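Hilo de domingo largo, aunque sea un jueves de marzo en mi cabeza: por fin le he buscado sitio a las tazas 🧵 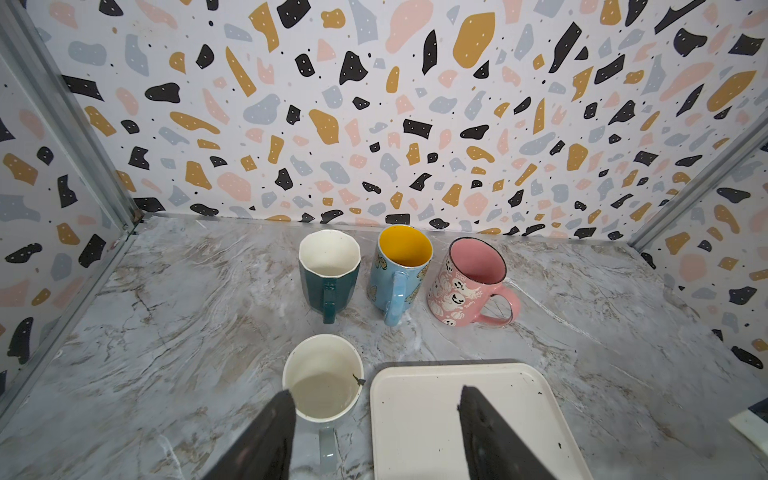

Llevaba desde el otoño prometiéndomelo, y eso que son cuatro tazas, ¡no 300! Pero cada una tiene su historia y me cuesta muchísimo guardarlas en un armario.

La de mariposas, con su interior amarillo, me la regaló Marijke cuando me mudé – la estrené con un té de menta a las 16 h y desde entonces es la de las tardes.

La rosa de fantasmas y calabazas la uso todo el año, que conste. En abril también sabe rico el café.

Y la blanca, la de diario, se queda siempre a mano, cerca de la bandeja. ¿Vosotros también tenéis una taza para cada hora?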